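¿Cuenta el gol fuera de casa en la prórroga en la Copa Orkano?

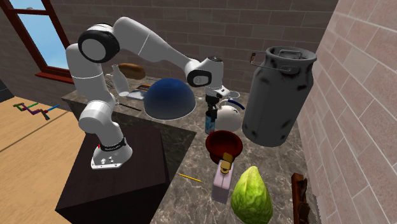 Publicado por tribunasur el 11 de noviembre de 2021

Mi equipo es el Gorkier y jugamos la vuelta de la semifinal contra el Wedevport. En la ida, en nuestro campo, quedamos 1-1. Según lo que yo tenía entendido, si empatamos 2-2 allí pasamos nosotros por los goles fuera, y si acaba otra vez 1-1 hay prórroga. Hasta ahí bien.

El lío viene con la prórroga. En el bar unos dicen que un gol nuestro en el tiempo extra vale doble si acabamos empatando, y otros que en la prórroga ya no se aplica y se va directamente a penaltis. Y uno ha dicho que este año lo han quitado del todo, también en los 90 minutos. He buscado en la web de la competición y solo encuentro las bases de la temporada pasada. ¿Alguien lo sabe seguro?

Otra cosa, por si alguien ha ido ya: ¿las entradas de visitante se recogen en el campo o hay que pasar antes por el club? Nos han dado 200 y no han explicado nada.

lateral_zurdo

Vale doble siempre, de toda la vida. Si marcáis en la prórroga ellos tienen que meter dos. Lo de los penaltis es solo si nadie marca.

mediapunta11

Lo que dice el compañero era así hasta la temporada pasada. En octubre mandaron una circular a los clubes con los cambios para las eliminatorias a doble partido. Yo llevo el acta en un equipo de la otra semifinal y la tengo delante. Resumo lo que os afecta:

El valor doble de los goles en campo contrario desaparece por completo, tanto en el tiempo reglamentario como en la prórroga. Si al final de los 90 minutos de la vuelta el global está empatado, hay prórroga de dos partes de 15 minutos, sea cual sea el resultado. Es decir, un 2-2 en Wedevport ya no os clasifica. Si sigue el empate, penaltis.

En la prórroga se permite un cambio más, aunque se hayan hecho todos los anteriores. Las amarillas de la ida cuentan para el ciclo de tarjetas, así que mirad quién va apercibido.

En la web siguen colgadas las bases antiguas, de ahí la confusión. Si quieres verlo por escrito, pide la circular en la secretaría de tu club, que la tiene que tener.

De las entradas no sé nada.

fondo_dudas_no

Sobre las entradas: fui con mi equipo a Wedevport en la ronda anterior. En el campo no entregan nada a la afición visitante, la taquilla de ese lado estaba cerrada. Las repartió nuestro club antes de salir y había que enseñar el carné. El acceso visitante está por la calle de atrás, pasado el aparcamiento del polígono Dudás, y abren una hora antes. Llevad ropa de abrigo porque esa grada no tiene techo.

De la norma de los goles hago caso a mediapunta11. En nuestra eliminatoria quedamos 0-0 en casa y 1-1 fuera y hubo prórroga igualmente. Media grada estaba celebrando el pase al acabar los 90 y el árbitro llamando a los capitanes para el sorteo de campo.

tribunasur

Gracias a los dos. He llamado al club y me confirman que no hay valor doble. Las entradas se recogen en la oficina con el carné de socio, hasta la víspera del partido.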